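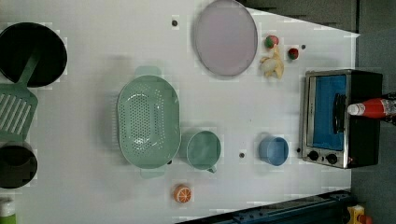
Progress report to the Dandberg Fund
Project: Peer aftercare following residential treatment
Grantee: Junero Recovery Services
Prepared by: Edvin Myklebust
Submitted: October 23, 2025

1. Scope of this report

This report covers the second period of the grant. It follows the headings in the reporting template, except that staffing and training are combined in section 4. The financial statement is attached separately and only the lines that differ from plan are discussed in the text.

The project offers aftercare to adults who have completed a residential alcohol or drug treatment stay and are moving to independent housing or to one of our two shared houses, Pelcombe and Begum. Aftercare means a weekly one-to-one contact with a peer worker, an open evening group, and a family session every second week. Participants may also attend twelve-step or other mutual help meetings. We do not require it and we do not record which kind they choose.

2. Activity against plan

One-to-one contacts: 776 were completed in the period, against a plan of 700. A contact is entered only if it lasted at least 15 minutes and both parties took part. Text messages, voicemail and missed appointments are logged under separate codes and are not part of the figure.

Evening group: attendance was 531 across all sessions. This is a total of attendances, so one person coming ten times adds ten. Attendance at Begum was steady. Attendance at Pelcombe dropped after the group was moved from 7:00 to 6:00 p.m. to fit the bus timetable, and several participants who work day shifts stopped coming. The start time has been moved back to 7:00 and a ride-share allowance now covers the trip home. Attendance has partly recovered.

Intake: the gap between discharge from treatment and first aftercare contact was the main weakness in the first period. The target is three working days. Two of the three referring treatment units now send the referral form a week before discharge, and for those units the target is being met in most cases. The third unit still sends the form on the day of discharge. A meeting with its discharge coordinator has been requested.

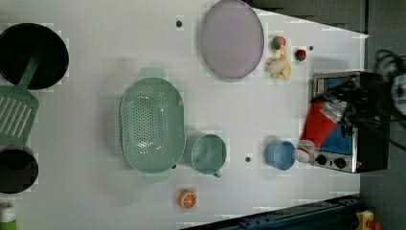
Family sessions: these started in March at Begum and were extended to Pelcombe during this period. Each session runs 90 minutes. The first half is for adults only and covers communication, relapse warning signs and what family members should do if they are worried. In the second half parents and children share a planned activity. Cooking and mealtimes have been the most workable theme, as they are part of every household and need little explanation. With children under eight the activity is pretend play, and a few pieces such as the mint-green colander, cup and slotted spatula are enough to set up a pretend dinner that parent and child prepare together. The peer worker stays in the room but does not lead. Parents are asked afterward what was hard, and the answers feed into the next one-to-one contact if the parent agrees.

3. Outcomes

Participants complete a short questionnaire at intake, at three months and at six months. It covers days of use in the past 30 days, housing, work or study, sleep, and contact with family. Completion at three months is acceptable. Completion at six months is lower than planned, and the people who do not return the form are likely to include a higher share of those who have relapsed. The six-month results should be read with that in mind and we have not calculated an abstinence rate from them.

Return to use is recorded as an event and does not end participation. Under the revised procedure, a participant who reports a return to use is offered a contact within 24 hours and a medical review if there is any risk from withdrawal or from reduced tolerance. The procedure was tested at both houses. One fault was found: the weekend phone was diverted to a line without voicemail. The diversion has been corrected and the on-call sheet now includes a check every Friday afternoon.

Naloxone kits are held at both houses. All kits were in date at the last inspection, and replacement kits are on order for those expiring next.

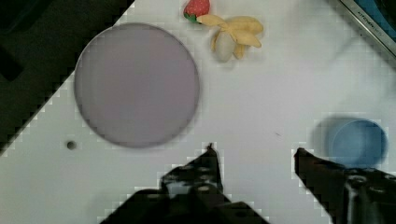 Round plate and toy strawberry.

4. Staffing and training

The project has four peer workers, two full time and two half time. One half-time post was vacant for seven weeks. Contacts for that caseload were shared among the others, which raised individual caseloads above the agreed limit of 18 for part of the period. The post has been filled.

All peer workers completed the refresher module on boundaries and record keeping. Group supervision takes place every two weeks with an outside supervisor. Individual supervision was monthly as planned, apart from one session lost to illness and not rescheduled.

A recurring topic in supervision is the participant who objects to the spiritual language of some mutual help meetings and concludes that no group is suitable. Peer workers had been handling this differently from one another. A one-page guidance note now sets out the local options, secular meetings included, and asks the worker to go over at least two of them with the participant before the end of the second contact.

5. Finance

Spending is within the total approved budget. Two lines differ from plan.

Transport: $3884 was spent against a budget of $3000. The difference comes from the ride-share allowance at Pelcombe, which was not in the original budget, and from a fare increase on the route serving Begum.

Salaries: underspent owing to the vacancy described in section 4. We request permission to move $884 from salaries to transport to cover the difference. No change to the total is requested.

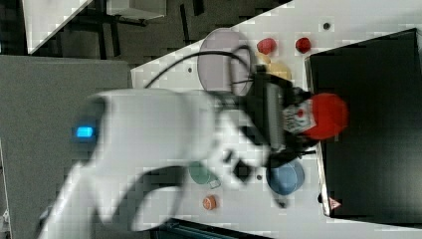
Busisiwe Steyn commented on the draft that the transport transfer solves the problem for this period only, and asked whether the allowance would still be needed if the Pelcombe group were held at a site closer to the bus line. She also asked that six-month questionnaire completion be shown separately for house residents and for participants living elsewhere.

On the first point, two sites near the bus line have been viewed. One has no step-free access. The other is available on Tuesdays and Thursdays and would cost less per month than the present allowance, but its lease requires a 12-month commitment. A decision will be made before the next budget is submitted. On the second point, the split can be produced from existing records and will be included from the next report onward.

6. Work planned for the next period

Reach agreement with the third treatment unit on early referral forms.
Offer the six-month questionnaire by phone as well as on paper.
Bring all caseloads back to 18 or fewer.
Hold family sessions at both houses every second week, with a break over the winter holidays.
Review the 24-hour return-to-use procedure after its first full period in operation.

Questions on this report may be sent to Edvin Myklebust at the Junero office. The anonymized contact log is available on request.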